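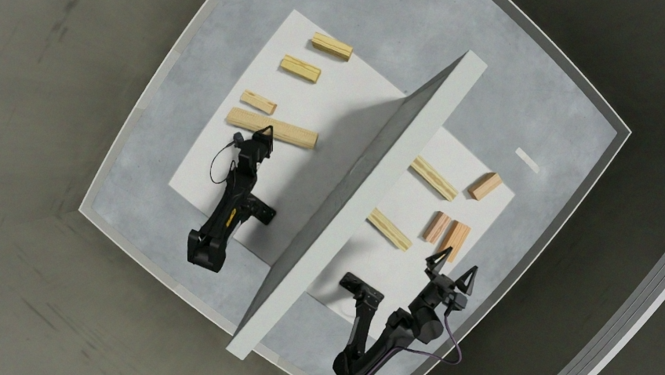 Jornada de puertas abiertas: manipulación robótica en entorno simulado

El Centro Prungate celebró en diciembre su jornada anual de puertas abiertas, a la que asistieron 61 personas procedentes de empresas, centros de formación y organismos de la comarca. La sesión se dedicó a la manipulación de piezas de madera con brazos robóticos y se desarrolló íntegramente sobre el simulador Trurkard. La presentación corrió a cargo de Vasanthi Kurup, responsable del programa.

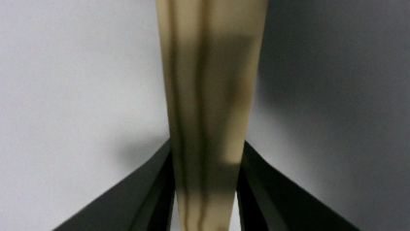
El agarre de piezas largas ocupó la primera parte de la demostración. Kurup expuso los criterios que sigue el programa para elegir el punto de contacto y la orientación de la pinza. Con un dedo a cada lado del tablón y las vetas oscuras recorriéndolo a lo largo, los asistentes pudieron apreciar también el grado de detalle con que el simulador reproduce la madera. 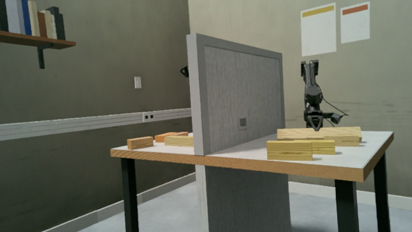
Puesto de trabajo simulado, con panel divisorio y pinza orientada hacia los bloques.

La segunda parte trató la organización del puesto. Annapurna Nadar, de la firma colaboradora Stevero, explicó el procedimiento de preparación de los ejercicios y respondió a las preguntas del público durante 50 minutos - el turno más largo de la mañana.
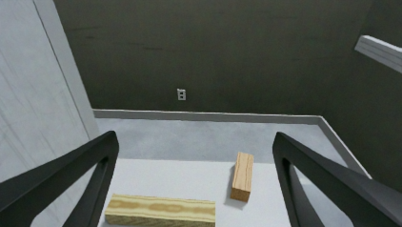 Departamento de Automatización y Robótica - Centro Prungate

Dos bloques sobre el tablero, de tono y tamaño distintos, entre los dedos abiertos de la pinza. El ejercicio forma parte del módulo Aerts, que consta de siete prácticas y está abierto al alumnado de segundo curso.

Los centros interesados en concertar una visita de grupo pueden dirigirse a la secretaría del departamento, en horario de mañana.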